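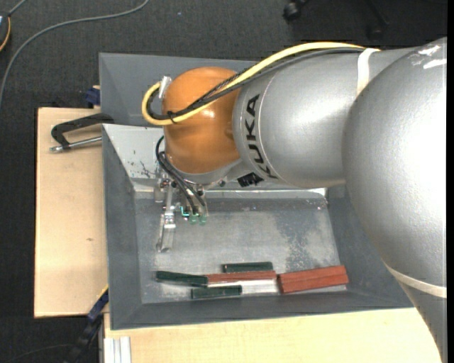
Minutes taken by Celeste Arruda
Ziltmont project, monthly working meeting, December

Present: Gøran Hovland (chair), Celeste Arruda (minutes), the two operators from Kilesville, one guest from Dahlgren.
Apologies: the Skotitville group, who sent written comments.

Meeting opened at 9:30 a.m.

1. Minutes of the last meeting
Approved with one correction. The remote control sessions are booked in the mornings only. The earlier minutes said all day.

2. Block task, state of the recordings
Gøran reported on the bin task with the KUKA arm. The operator drives the arm by remote control, picks a block from the metal bin and sets it down in the next bin. The target is 1,000 good demonstrations before training starts again.

In the last round 21 demonstrations were recorded and 19 were kept. In the other two the operator let go of the controls before the block was released. Those files stay in the archive but are marked as not for training.

The operators said blocks close to the front wall are the slowest to pick. They have to come in at a steeper angle and often stop to check where the fingertip is. Gøran does not want these cases skipped. The starting layouts will keep red and green blocks near the wall, some of them touching.

Skotitville asked in writing if pauses should be cut from the recordings. Agreed to leave them in for now and mark them. Celeste will add a field for this in the log sheet.

3. Hand guiding compared with remote control
The guest from Dahlgren asked why we do not guide the arm by hand for this task. Gøran said hand guiding was tried first. It was quicker to learn, but the operator's arms kept getting between the camera and the bin. It is still used for teaching the start pose and the drop pose.

Dahlgren would like to see both methods on the same layout. Agreed to do 3 short runs of each, same operator, same blocks.

4. Cables and hoses
The yellow cable and the black bundle are looped at the orange joint. One operator asked how far the wrist can turn before the loop pulls tight. No one had a figure. Until it has been checked, operators should not turn the wrist past the range used in the current recordings.

5. Bin and clamps
Bins stay clamped to the boards between sessions. If a clamp has to come off, write it in the log and redo the position check before recording.

6. Actions
Celeste: pause field in the log sheet, send to Skotitville.
Gøran: wrist range check, result to both operators.
Kilesville operators: comparison runs for Dahlgren.

7. Any other business
The second operator asked for a higher stool at the control station. Gøran will order one.

Meeting closed at 10:40 a.m. Next meeting at the same time in January.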